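# Chapter 10: Paper Bags, Printed Panels, and the Small Retail Display

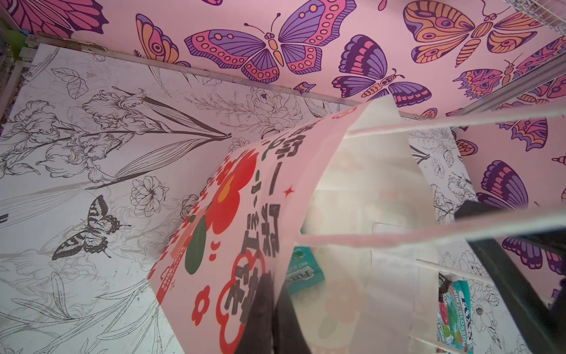
The small display is among the oldest tools of the retail trade, and it remains the one most often assigned to new staff. A shelf, a stand, or a short run of wall must hold the goods, protect them, and draw the eye of a customer who may pass in a few seconds. Chapter 9 dealt with large fixtures and floor plans. The present chapter turns to light goods: candy packets, paper bags, cards, and similar items that weigh little and crease easily. Such goods are often shown against a printed background, and the choice of background affects how well they can be seen. A white paper bag with red flowers and black Japanese lettering stays easy to pick out beside bold purple and orange butterflies on pink, while a panel of fine black line drawings on white gives the eye a quieter area next to it. Clear acrylic bars may cross the front of a display and still leave the print behind them in view.

Students should read this chapter with three terms in mind. The *ground* is the printed or plain surface behind the goods. The *face* is the side of the package meant to be seen by the customer. The *guard* is any bar, lip, or strip placed in front of the goods. Older trade manuals use "backing" for the ground, and some stores still do.

## 10.1 Paper as a Packaging Material

Paper bags are cheap to print, simple to fold, and pleasant to handle. They are also weak along the lower edge, where the weight of the contents gathers. A bag should be lifted with support beneath it whenever it is full, and it should never be forced between two bars that stand closer together than its own thickness.

Setsuko Miyazaki, whose training notes for the Umik stores are used throughout this unit, divides paper bags into 2 groups: those that carry goods home and those that form part of the gift. Bags in the second group are judged by their print. A crease across the lettering is treated as damage, even when the contents are sound.

The Nideck store, studied in Section 10.4, kept a stock of 300 printed bags through August and recorded the condition of each one at closing time. Readers may wish to review the method of stock recording in Chapter 6 before going on — the same form is used in the exercises.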